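Usaram meu beat sem pagar, dá pra cobrar depois de lançado?

Ludmila Kubíček
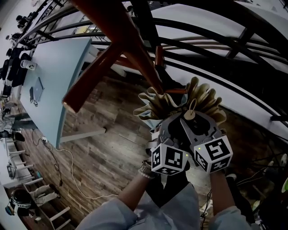

Gente, preciso de ajuda rápida. Fiz um beat em outubro e mandei pro pessoal da Jornine, combinamos tudo por mensagem, sem contrato. Agora saiu o single do Lloyd com o meu loop inteiro no refrão, e nos creditos só aparecem 2 nomes — nenhum é o meu. Já mandei 9 mensagens, nada. Tenho o projeto aberto com as datas e os áudios da conversa. Alguém já passou por isso? Vale notificar antes ou vou direto num advogado?

Trullwood

Guarda tudo primeiro. Print das mensagens, projeto original, stems, e-mail se tiver. Faz ata notarial no cartório, porque print sozinho eles contestam. Depois notificação extrajudicial pra gravadora e pra distribuidora, pedindo crédito e a sua parte como autora. Registro não é obrigatório pra ter direito, mas ajuda na prova. Não assina nada que mandarem agora com "cessão total" no meio, lê com calma. Comigo levou 2 meses e fecharam acordo — porcentagem menor do que eu queria, mas entrou o crédito.

Fimstead

posta no insta marcando todo mundo que eles respondem rapidinho kkk

Trullwood

Eu nao faria isso antes da notificação, pode complicar o acordo. Fala com advogado de direito autoral, não qualquer um.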